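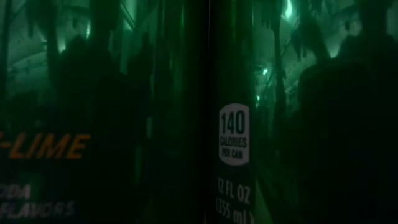
Two green cans side by side, lime lettering on the left one.

Search the magazine Enter keyword Go

The Corner Store Cooler Is Not Dead Yet

By Glenys Phillips
March

Last updated: Wednesday, 8 a.m.

Six in the morning and the compressor is already going. You hear it before you see it. A hum with a rattle in it, like a coin loose in a dryer. Cadi Ruddock doesn't look up. She is on her knees by the bottom shelf, pulling the old stuff forward, shoving the new stuff back.

"Front and face," she says. "Every day. My mother did it, I do it."

Ruddock has run the store at the bottom of the hill in Flundcombe for eleven years. Before that her mother had it. Before that it was a bait shop, and on a humid day the back room will still tell you so. One register. Three aisles, if you're generous about what an aisle is. And along the left wall, the cooler, which pays for everything else.

I came to write about small stores closing. That was the pitch. Then I spent a week in one that wasn't closing and the story went sideways.

The cooler first. It's a Kawaguchi, four doors, bought secondhand from a bowling alley that went under. Two of the door gaskets are original and shouldn't be. Ruddock has a guy for the compressor and does the gaskets herself, with a hair dryer and petroleum jelly. She paid $900 for the whole unit and then nearly as much again to get it through the front door, which had to come off. So did part of the wall.

"I cried," she says. "Then I plugged it in and it worked and I cried again."

Cold drinks are the margin. Bread is there because people expect bread. Milk she about breaks even on. Lottery tickets bring people through the door and pay her pennies. But a cold drink on a hot afternoon, grabbed by somebody who has been up a ladder since seven – that's the rent.

So what goes in the cooler matters. A lot. More than I would of guessed. The eye-level shelf is the one everybody fights over. The distributors want it, and some will pay to have it, or pay in kind, with a free rack or a neon sign or a box of T-shirts in sizes no human wears. Ruddock took the neon sign once. It buzzed. It's in the bait room.

These days she gives eye level to whatever the roofers drink. There are three crews working the hill this year and they come in together at ten and again at two. They don't browse. Open door, grab, pay, gone. Put their drink on the bottom shelf and you've made a tired man bend over. He'll remember that.

The middle shelves are where she gambles. Ginger beers. A cream soda from Bosari, the little bottler two towns over that nearly quit in the nineties and now can't keep up. Bosari delivers when Bosari feels like it. A van shows up, or it doesn't. She orders by phone, from a woman who answers with just the word "Yes" and hangs up when she has heard enough.

Customers drive in for it, though. I watched a man buy two cases and sit in his car drinking one before he'd even started the engine. Window down, radio off. I asked if he lived nearby. Fifty minutes away.

Then the warehouse club. You can't write about a small store without it. It opened out by the highway with 164 parking spots at the front alone and a tire center, and for the first summer Ruddock's sales fell off a cliff. She cut her own hours last, everyone else's first, and still feels sick about the order of that. Her cousin went to work at the club. Still does. They have Thanksgiving together and talk about other things.

What came back, came back slowly. People bought their paper towels at the club and their one cold drink on the hill. Nobody drives to the highway for a single can. She figured out she was trying to be a small version of a big store and quit doing it. Out went the detergent. Out went the cereal, except two kinds. In came a second coffee pot, hot sandwiches in foil, and a shelf of fuses, tape, work gloves and tarp clips for the roofers.

The gloves are by Wudden. She sells more of them than she sells bread.

There's a stool by the register. It has no purpose that I can find except for people to sit on it. A retired bus driver has it most mornings until nine, then a woman who is waiting for her daughter's shift to end across the road. The stool doesn't make money. Ruddock replaced it last year anyway when the leg went, and bought a nicer one.

I asked what would finish her. She thought about it while ringing up a newspaper, a lighter and a banana.

The power bill, she said. The club she can live with. The Kawaguchi eats electricity, and the rate has gone up twice since she bought it. A new cooler would use maybe half as much, and she has the brochure taped inside the office door, curling at the corners. Four doors, LED strips, self-closing. She knows the price by heart and would rather not say it out loud in the store. There's a state rebate. The form for the rebate is fourteen pages and asks for the serial number of the old unit, which is on a plate on the back, against the wall they had to rebuild.

"So I'd have to take the wall out to prove I own it," she says.

She's working on that. The compressor guy thinks he can get a phone down behind it on a stick. They tried once and got a very clear picture of a mousetrap.

At two the roofers come in. Door, grab, pay, gone. One of them holds the cooler open too long, deciding, and Ruddock clears her throat without turning around. He shuts it. Opens it again, takes the cream soda.

"Last one," she tells him. "Van didn't come."

She goes to the phone and dials from memory. I can hear the voice at the other end from where I'm standing by the tarp clips. Yes. Ruddock asks for six cases. Then she looks at the receiver, and hangs up, and gets back down on her knees to pull the shelf foward.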